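Visit report: direct mail and patient recall at Pryor, Urkstead

12 shares | 3 comments

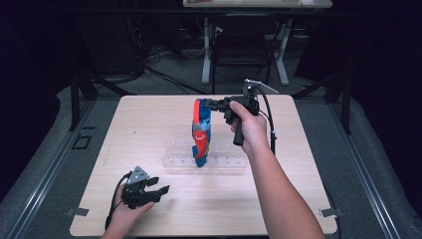

Nazareno Zanetti disputes that printed recall cards are finished for small clinics, and told the visiting group that the Urkstead practices still book more overdue check-ups from a card than from email. Text messages do better again, he said, but only where the mobile number has been confirmed within the year.

The tour of the Pryor mail house began in the data room. Clinics upload a patient list in a fixed format of 16 fields, and records without a postcode are rejected at import. Clinical notes are not accepted. The operator showed a rejected file and the error log that goes back to the practice manager – plain text, one line per fault.

Printing is done in batches. The minimum run is 200 cards, which rules out most solo physiotherapists unless they share a job. Two practices can share a sheet if the stock and fold are the same. Above 1,000 pieces the work moves to the larger press and the unit price drops. Colour proofs are sent as PDFs, and a paper proof adds a day.

Stirner, the recall module most of the local clinics use, exports straight to the Pryor format. Bronia does not, and its date column has to be reworked by hand. Staff said this can hold up a job by up to 10 working days when the list is long and the clinic is slow to answer queries.

Response tracking was the weakest part of the program. Each card carries a short code, but reception has to ask for it and key it in. One dental centre on the visit had codes for fewer than half its bookings. A separate phone number per campaign was suggested – the cost was not given.

The next visit is to the Stirner support office, and clinics should bring a sample export with the names removed.

12 shares | 3 comments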